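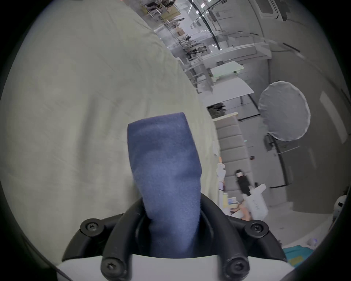 Marulanda argued early on that cloth should be scored by the grasp, with the fold left out of it, and the Greresby set was labeled that way. We kept 1,074 demonstrations recorded with hand-held grippers and dropped 19 in which tracking was lost. The policy was trained on wrist views alone.

Figure 3. Wrist views from the bedding tasks. Top: finger pad beside pale green fabric. Bottom: a fold of beige sheet between the fingers. 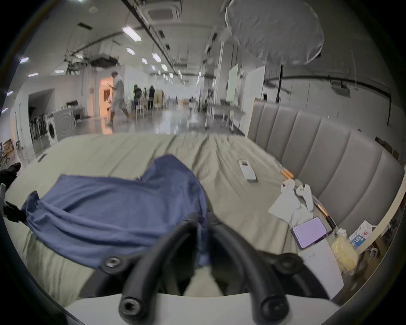 Talukder objected that a pinched fold says little about how many layers are held, and asked for a separate layer label. We added one to 862 demonstrations. With it, grasp success on sheets rose to nearly 90 percent.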